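Staden Society Page, Editorial Meeting
Minutes of Sat 22 August
Upstairs at the Brodow

In the chair: Aino Pitkänen
Minutes: the listings desk (me again, happily)

1. Last minutes

Approved with one fix. The singer who walked out of the Trotico opening did so before dessert, and our minutes had her leaving after it. She called the office to say so. We are thrilled that she reads the page.

2. The August page

What a month! The piece on the understudy who went on in the wrong shoes brought in 17 letters, nearly all of them kind, and one from the owner of the shoes. Aino read that one aloud twice, once in the voice. The letter asks for the shoes back, and Aino will forward it to the stage door.

The blind item about the bandleader and the two birthday parties did less well. Three people guessed right and eleven guessed the same wrong man, who has now written to us through his manager. Agreed: a short, plain correction in the next issue, near the top of the column, with no jokes in it. Blind items stay, but a second person reads each one to see who else it could fit. 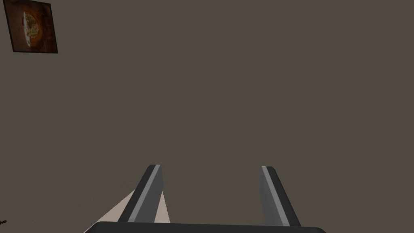

The question of "a close friend says" came up again. We used it four times in August, and in one case the close friend was the hairdresser. Aino would like us to say hairdresser when it's the hairdresser, provided the hairdresser agrees. Everyone liked this. It makes a much better sentence anyway.

3. The Toivonen gala

Biggest night of our fall, and we have two seats! Last year we stood on the stairs. The gala is in September and the guest list reaches us the week before, on the understanding that we sit on it until the doors open. Aino takes one seat. The other goes to whoever files the cleanest copy between now and then, which caused a certain amount of sitting up straight around the table.

Coverage plan as discussed: arrivals and clothes go online the same night, speeches and table gossip wait for the printed page. Please get spellings from people's own mouths. Last year's page had a soprano down as a sponsor, and her mother still brings it up.

There was a long and very enjoyable argument about whether who sat next to whom is news. Decided that it's news if either of them moved the place card. We will ask before printing it.

4. "The Night I Met" series

Readers are sending us their own brushes with fame and they are wonderful. The favorite so far is the man who shared an elevator with a film star for nine floors and spent the whole ride admiring the elevator. A retired usher has promised us her stories from the old Trotico, back when the leading men came in by the kitchen, and she has a memory like a filing cabinet. She would like to talk in the mornings, with coffee, and wants no recorder on the table. Notebook only, then, and we read her quotes back to her.
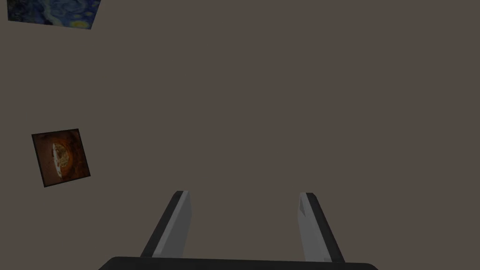
The layout for this series needs settling before the first one runs. Design brought two versions, one crammed with snapshots from edge to edge and one with hardly anything on it. The crowded one has charm, but the eye has no place to land. Aino wants far more air, along the lines of two square pictures kept over to the left with plain gray-brown all around them, and the story set in the open space on the right. Design is going to mock this up with the elevator story. We all want to see it at full page size before voting.

Length: 400 words, and 500 for the usher.

5. Invitations and gifts

A perfume house sent a basket to the office. It was lovely and it has gone back. The rule stays as it was: we eat what is served to everybody in the room, we take nothing home, and if a trip is paid for, the page says so. A question was asked about the little boxes of chocolates left on chairs. Allowed, if every chair had one.

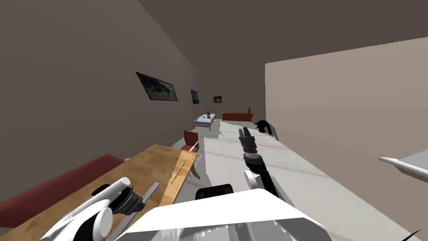 Tickets are a separate matter. We accept press tickets for anything we are covering and hand back the ones we can't use by noon on the day, so that the box office can sell them. We missed noon in July. Listings (me) will set a reminder.

6. Any other business

The Brodow has asked whether its new piano player could get a mention. He is terrific, so yes, but we go and hear him properly first and pay for our own supper.

Someone has been signing our office copy of the gala program with other people's autographs. They are very good. Please stop, or at least use pencil.

7. To do

Aino: forward the shoe letter; write the correction; confirm the seats with Toivonen.
Design: full-size mock-up of the series page.
Features: coffee with the usher, notebook in hand.
Listings: noon reminder; piano player's nights.

Next meeting is in September, the week after the gala, same table. Bring your place cards.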